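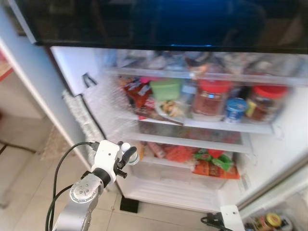

My neighbor's first reaction, when I told her I was trying out the Prorilex arms, was that she'd want to know what it does with a full shelf before she spent a dime on it. Fair enough! A fridge is a hard test (mine is never tidy, and those two big jars with the red lids are slippery little devils even for me), so that's where I started.

The kit comes from Stoltis, and I have it on a monthly plan through Grundorent, with 2 arms, the grippers, and a booklet of 66 pages that I read in bed like a novel. I'm paying $50 extra for the software they call Shim, which lets you slow everything way down near glass. I'd pay it again. My shelves are glass, and I'm a worrier. 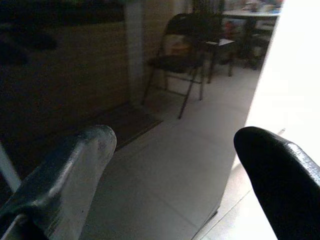
Over on the owners' forum a reader wrote to me, "Do the wrist cameras earn their keep, or is the head view enough?" I went back and forth on this one, but I've come down on the side of the wrist cameras. Down low by the fingers you get a completely different idea of how much space there is, and I find I trust it more for the last little bit of a reach. The picture does get grainy in my dim corners, so I'd love a better low-light setting in the next update. I've got the kit until October and the crisper drawer is next on my list.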